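Grandad's medals for Remembrance parade, which side and can my daughter wear them?
Posted in Family & Local History, 2024-11-12

jutley78
Missed the parade this year as we weren't sure of the rules and didn't want to upset anyone. Want to get it right for next time. We've got 3 of my grandad's medals, ribbons faded but all there. Mum thinks only the widow can wear them. My daughter is 9 and would love to. Also do they need cleaning first? One is nearly black. They've lived in a drawer for years, no box, no paperwork. Got them out on the table in October and then put them straight back, too scared to touch them tbh. 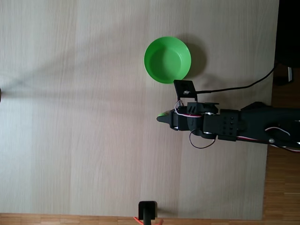

Other thing is his name isn't on the village memorial, he came home so I supose it wouldn't be. Is there somewhere else I'd find his service? Only know he was army. No number.

Hopkin
Right side. Left is for your own medals, right breast for a relative's. Doesn't have to be the widow, any family is fine and kids do it all the time at ours. Nobody will mind.

Don't polish!!

novley_lane
Agree with the above on the right side. Bit more on the rest.

Cleaning. Leave it if you can. Polish wears the detail down and takes value off, not that you're selling. If it's just dusty, soft dry cloth and stop there. Keep any liquid off the ribbons. New ribbon is easy to get, but keep the old bits in an envelope with his name on.

Mounting. For a child I'd get them put on a bar with a decent pin, loose ones swing about and fall off. Coat needs to be thick enough to take the weight.

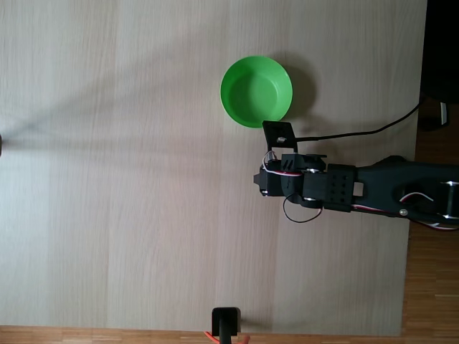

Finding his service. Look round the rim of each medal with a magnifying glass first. First World War ones normally have number, rank, name and regiment stamped there. Second World War British ones mostly weren't named so you may get nothing, dont panic. Then you apply for his service record, you'll want full name and date of birth, and a death certificate helps. Can take a good while. Worth asking your mum for old letters or a pay book as well, the number is often on those.

Hidero
Can't you just wear a poppy? Ours only gets a small crowd anyway. But yes right side I think.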